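Wokstead Parkament Owner's Guide
Section 7: Laying up and returning to use

This section covers storing the car for up to six months. It applies to all Parkament roadsters, with either the standard or the Jireš twin-carburettor engine. Where the two differ, the text says so. If the car is going to stand for longer, read Section 8 as well, as the brake fluid and coolant will need attention.

Most owners lay the car up in late autumn. The work takes an afternoon, and the car should be driven first so that the engine and gearbox are fully warm when you start.

7.1 Choosing a place

Store the car indoors if you can, on a dry, level floor. A concrete floor that sweats in mild weather is a common cause of rust on the lower chassis tubes. If yours does, put down a heavy plastic sheet and lay old carpet over it before driving the car in.

Do not store the car next to a gas boiler, a tumble dryer or a chest freezer. Keep it away from lawn feed, salt and pool chemicals, which will mark the bright trim even in closed bags.

The soft top should be up, fastened and completely dry. A folded top left over the winter will crease along the rear window and the creases may not come out.

7.2 Fuel

1. Fill the tank with fresh fuel until the pump clicks off. Do not try to squeeze in any more, as the filler neck needs room for expansion.
2. Add 100 ml of fuel stabiliser. If your stabiliser gives a different dose on the bottle, follow the bottle.
3. Drive for a few miles to bring the treated fuel through to the engine.
4. Jireš engines only: park, switch off the fuel pump at the isolator under the dash and let the engine run until it stops. This empties the float bowls.
5. Leave the isolator off and hang the red tag on the steering wheel.

Note: On the standard engine, leave the fuel system full. The injectors must not be run dry.

CAUTION: Carry out step 4 outdoors. Exhaust fumes are poisonous and build up quickly in a garage, even with the door open.

7.3 Engine oil

Change the oil and filter before storage even if the service is not yet due. Used oil holds acids and moisture that attack the bearings while the car is standing.

1. Warm the engine, stop it and wait a few minutes.
2. Remove the undertray. The rear fixings are shorter than the front ones, so keep them apart.
3. Drain the oil and fit a new sump washer. The old one will weep if reused.
4. Fit the new filter hand-tight after wiping a little clean oil around the seal.
5. Refill to the upper mark on the dipstick, using the grade listed in Section 11.
6. Run the engine for a minute, check for leaks, stop it and recheck the level.
7. Refit the undertray.

If you are working on a Jireš engine, do this before you empty the float bowls.

7.4 Battery and conditioner

The car leaves the works with a lead for the Nodach battery conditioner already fitted. The plug is clipped behind the passenger footwell trim, with enough slack to reach out through the door opening. The conditioner itself is supplied in the boot bag.

1. Check that the ignition is off and the key is out.
2. Release the plug from its clip and feed the lead out below the lower edge of the door seal.
3. Place the conditioner on the floor or on a shelf, never on the car. It gets warm, and the rubber feet can stain the paint.
4. Connect the conditioner to the car first, then switch on at the wall.
5. Wait for the lamp to settle. Amber means charging and green means holding. A flat battery may show amber for a day or more.
6. Close the door gently and check that the lead is not pinched by the latch.

If the lamp flashes red, switch off at the wall and look at the fuse in the lead. If the fuse is sound, have the battery tested before going any further.

Where there is no mains supply, take the battery out, clean the tray and keep the battery somewhere frost-free. Disconnect the negative terminal first and reconnect it last. The clock and the radio presets will be lost.

CAUTION: Do not use a boost or starter setting on any other charger while the battery is connected to the car. The engine control unit may be damaged.

7.5 Tyres, brakes and clutch

Normal road pressure is given on the plate inside the driver's door — 32 psi on the standard wheels. For storage, raise all the tyres a little above this, but do not go over the maximum on the tyre wall. Tie a label to the gear lever to remind yourself.

Chock the wheels front and back, put the car in first gear and leave the handbrake off. The rear shoes will stick to the drums if the handbrake is left on through a damp winter.

Once a month, press the clutch and brake pedals a few times and push the car forward by part of a wheel turn. Reset the chocks afterwards.

Note: Do not start the engine for short periods during storage. A few minutes of idling leaves water in the exhaust and does nothing useful for the battery.

7.6 Body and interior

Wash the car, including the wheel arches, and let it dry fully before covering it. A short run is the best way to clear water from the sills. Wax the paint if you wish. Leave the wax off the hood fabric and the window seals.

Inside, vacuum the carpets and remove any food, paper tissues and tree-shaped air fresheners. Leave the windows open by a finger's width. If you keep a humidity meter in the garage, anything that stays above 70 per cent calls for a dehumidifier or better ventilation.

Block the tailpipe with a clean rag to keep mice out. Tie a bright ribbon to the rag and let it hang where you will see it. Use a breathable cover. Plastic sheets trap moisture and will dull the lacquer.

7.7 Returning to use

Allow a morning for this, and do it before the day of your first outing.

1. Take off the cover and remove the tailpipe rag.
2. Look under the car for fresh drips, and under the bonnet for nests or chewed wiring.
3. Switch off the conditioner at the wall, unplug it from the car and clip the plug back behind the trim.
4. Check oil, coolant and brake fluid.
5. Set the tyres to the pressure on the door plate.
6. Jireš engines only: switch the fuel isolator on, turn the ignition on and wait until the pump stops ticking. Check both carburettors for leaks.
7. Start the engine without touching the throttle. The oil lamp should go out within a few seconds. If it stays on, stop the engine at once.
8. Remove the chocks and try the brakes at walking pace before leaving the drive.

A light scraping from the discs is normal at first and should clear within a few stops. If the car pulls to one side, or the pedal feels soft, do not drive it until the brakes have been inspected.

Related sections
Section 6: Washing, waxing and hood care
Section 8: Storage over long periods
Section 9: Jireš carburettors, balancing and idle
Section 11: Fluids and capacities
Nodach conditioner: lamp codes and fuses

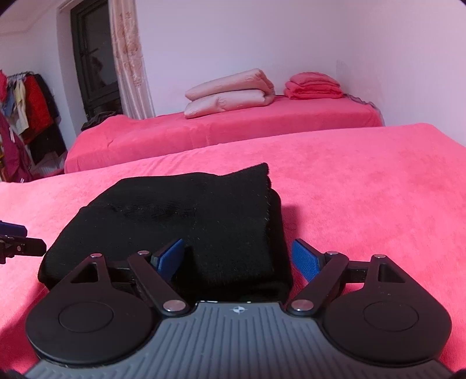
Nele Timmermans
Technical Author, Wokstead Owner Publications

Nele writes and revises the Parkament owner's guides and service sheets. Corrections to this section can be sent to her through any Wokstead dealer. Please give the section number and your chassis number.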